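Budget for a stem-handling cell in a small flower packing room: what am I missing?
Asked October 28, 2020
Tags: end-of-arm tooling, budgeting, cut flowers

We bunch cut flowers for grocery accounts and want one arm to pick single stems off a tray and place them in a bunching fixture. Target is 300 stems per hour, one shift. The arm quote (Tromora, 8 kg payload) is settled. What I can't size is the rest: gripper, wrist camera, guarding, spares. Heslow quoted a two-finger parallel gripper and says it will handle everything we grow. Start-up would be January.

The difficult crop is the pale blue one. Petals are thin and ruffled, they overlap in wide sheets, and they hide most of the stem from above.

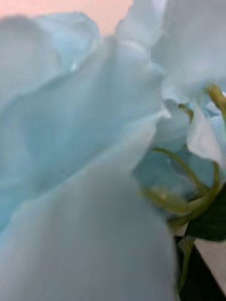
Stem diameter varies, and any contact with the petals is a reject for us. Should I hold money back for a second gripper, or put it into better vision?

Answer 1 (accepted)
Vision first. With a wrist camera, check the minimum focus distance before anything else. Most of the cheap ones go soft at close range, and on a pale ruffled bloom you get very little edge contrast to work with. Plan the grasp on the green parts and approach from the side. Diffuse light helps; budget for a ring or a dome plus a bracket that doesn't foul the fingers.

Payload is a non-issue at 8 kg. Reach and wrist clearance are what you pay for. For fingers, ask for a stroke and force spec in writing, then test on your own stems. Molded soft pads wear, so price them as consumables. On our line a pair lasts about 105 hours.

Integration ran higher than the arm in our case. Get it quoted as a separate line.

Answer 2
We use Nägeli pads on a parallel gripper, no complaints. Different crop though (tulips).

Answer 3
Don't sign for 300 per hour on a vendor demo. We were quoted the same rate and measured 146 on mixed stems, mostly lost to re-grasps. Ask for an acceptance test on your worst crop with the reject limit written into the order. Also check whether the Classide license is per camera or per cell, the quote we had didn't say.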